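**Can a machine clean a sink yet? (thread)**

1/ Short answer: partly. Wiping a bowl is close. Wiping a bowl *and knowing when to stop* is further off than the demo reels suggest.

2/ Geometry first. A basin is a concave glossy surface with a hole in the middle. A flat table forgives a bad force estimate. A curved wall doesn't -- push too hard and you skid, too light and you polish air.

3/ Then perception. White glaze throws highlights that move when the viewpoint moves. A policy trained on 50 wipes will chase a highlight as happily as a smear.

4/ Current approach at Sorkura: people do the chore with hand-held grippers, and the policy learns from the recordings. Square marker cubes on each gripper give you pose. White basin on a metal stand, drain in the center, small pink smudge or scrap of something near the back edge:
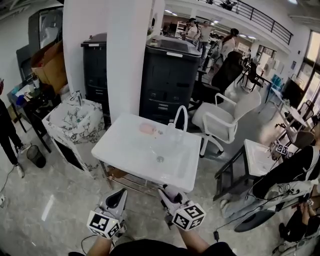
*2 min read*

5/ Note the two hands. One-armed wiping is the usual benchmark and it's the wrong one. At home you brace with one hand, or hold something with it. Treno, our older single-arm setup, never got past the back corners.

6/ Numbers from July. 300 demonstrations, one basin shape: residue cleared on most runs. Swap in a basin with a different rim and it fell apart. Abdul-Rahman Ametepe reran it with 4 basin shapes and 1824 demonstrations. Better on the rim, same trouble at the drain.

7/ The drain is its own problem. Metal against white, a height change, and a cloth that catches. Magdy Mahrous wants to treat it as a separate skill. I'd keep it in the same policy and collect more of it. Unresolved.

8/ Shop floors are easier. Same part, same fixture, same light. Brorby has had a wipe-down cell on one line since spring and it mostly runs unattended. A bathroom has a faucet in the way and a toothbrush cup that moved overnight.

9/ Next up is faucets, then the underside of the rim. Will post failure counts by region once the Zamora runs are labeled.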